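Skotosard match data
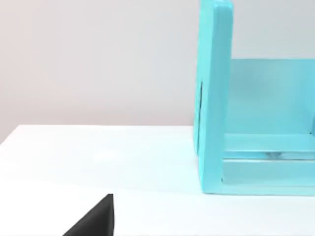
Results and line-ups for the Skotosard amateur football league, typed up from the paper match cards that clubs hand in. This release covers 695 matches over 4 seasons. Last updated 19 Nov 2018.

What is in it

matches.csv has one row per match: date, home club, away club, half-time score, full-time score, ground and referee code.
lineups.csv has one row per player per match. Players appear as a number only. The key linking numbers to names is not published and we will not send it out on request.
clubs.csv gives the club codes and the spelling we settled on for each club.

Dates are written year first. Fields are separated by semicolons because several ground names contain commas.

Known problems

Some 45 matches have no half-time score. The cell is left blank, so please don't read it as nil-nil.

Nava and Wotier shared a ground for the first two seasons. The ground column is correct, but the home club is whichever side was listed first on the card, and both clubs were careless about this. Treat home advantage figures for those fixtures with caution.

Substitutes were not recorded in the first season. From the second season on they are marked S in the role column, with the minute if the card gave one.

Abandoned matches carry the score at the time play stopped and an A in the status column. Replays are separate rows — filter on status before you build a table or the points will come out wrong.

Postponed fixtures keep their original match number but take the new date. Most of these fall in December.

Not included

Cup ties, friendlies and youth matches. Cards and bookings are on the paper copies but have not been typed up.

Loading

The Tustex script in the tools folder reads all three files and checks that every club code exists. It stops at the first error and prints the row number.

Corrections

Open an issue with the match number and the right value. A scan of the card helps.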